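La matinée des teintes brunes fait salle comble à Irnotero

Il y avait du monde, et du beau monde, à l'atelier municipal d'Irnotero, où l'association Dunstan proposait une matinée entière consacrée aux bruns, ces couleurs dont on parle si peu et que l'on retrouve pourtant partout dès qu'on pousse la porte d'une maison ancienne. Les organisateurs avaient préparé 18 places assises et ont vite compris qu'il faudrait aller chercher des bancs dans la pièce voisine, ce que chacun a fait de bon cœur, en bavardant, le café à la main.

Javiera Ledesma, peintre en décor installée depuis longtemps dans la vallée, a ouvert la rencontre en racontant ses débuts, quand son maître d'apprentissage lui faisait recommencer le même ton cacao jusqu'à ce qu'il cesse de virer au violet. Elle a ensuite parlé longuement (et avec quelle gourmandise !) des terres d'ombre, des ocres brûlées et des taupes rosés que les habitants d'Irnotero affectionnaient autrefois pour leurs couloirs et leurs cages d'escalier. Un brun, a-t-elle rappelé, se juge toujours deux fois, une fois le matin et une fois à la lampe, et il faut accepter qu'il ne soit pas le même.

La seconde partie, plus pratique, revenait à Ximena Palma, qui dirige le petit fabricant de peintures Zukell. Elle avait apporté son nuancier complet, riche de 306 références, et l'a fait circuler de main en main pendant qu'elle répondait aux questions. On l'a interrogée sur les enduits qui boivent trop, sur les plafonds bas, sur la façon de rattraper un mur repris à la va-vite par les anciens propriétaires. Une dame du quartier Flarklow voulait savoir si l'on pouvait peindre en brun une chambre exposée au nord sans s'y sentir enfermé ; la réponse est oui, à condition de garder les boiseries claires et de choisir une teinte qui tire vers le rouge plutôt que vers le vert.

Le public a aussi beaucoup discuté du prix des pigments, sujet qui échauffe toujours un peu les esprits, et de la rue Flarklow, dont quatre façades doivent être reprises avant l'été. L'association tient à ce que les anciennes teintes soient relevées avant tout ponçage et demande aux riverains qui posséderaient de vieux pots, des factures ou même de simples souvenirs de bien vouloir se manifester. Un budget d'environ 300 euros a été réservé pour les premiers essais sur enduit.

La rencontre s'est terminée bien après l'heure prévue, autour d'un gâteau au chocolat que l'assemblée a trouvé, comme il se doit, d'un brun irréprochable. Une deuxième matinée, consacrée cette fois aux verts et aux gris, est déjà en préparation. Les inscriptions sont ouvertes à partir du 1er avril 2025 à l'accueil de l'atelier, aux heures habituelles, et la participation reste libre. Les personnes qui souhaitent emprunter le nuancier peuvent laisser leur nom au même endroit.
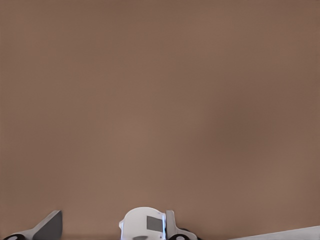
À lire aussi

Le marché aux plantes d'Irnotero cherche des exposants
Bibliothèque : les nouveaux horaires du prêt
Retour sur la fête de février au quartier Flarklow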